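Negash Student Robotics Project: Fall Progress Report
Submitted to the Nalier Education Fund
Monday, December 28, 2020
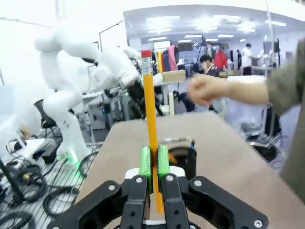
Pencil task at the lab bench, Atura team.

You asked for a plain account of where the money went and what the students can do now that they could not do in August. I will try to give one, and I will start by saying that the numbers look better than I think they are.

The Atura team logged 1295 pick attempts on the pencil task this term. The target in our proposal was lower, so on paper we are ahead. My trouble is that a large share of those were the same pencil, picked from nearly the same spot, by the same two students. When Ziad Chidiac moved the start position by the width of a hand, the success rate fell far enough that I would not want to print it beside the first figure. He has agreed to rerun 374 of the attempts with random starts. Until that is finished, please treat the pencil result as unproven.

The second team, Gralum, is behind. They spent most of the term on a sorting program that worked in simulation and has yet to work on the arm. Ivars Priedītis, who advises them, is more hopeful than I am. He points out that they now write their own test logs and argue over them -- a fair point, and more than I could say for them in August. I still doubt they will be ready for the spring competition.

Spending to date is $3778. The largest items were finger pads, cables and the competition entry fee. The entry fee was paid for both teams before I had seen Gralum's arm move under its own code, and I should have held that back.

On learning, the application promised "improved problem-solving skills." We ran a survey and the students rated themselves highly. I don't put much weight on it. What I can report is that 5 students can now calibrate the gripper without help, and that each was checked by Ziad with the manual closed.

For next term I am asking for no new money. I would like approval to move Gralum to the simpler stacking event, and to put off the school demo until the random-start runs are in.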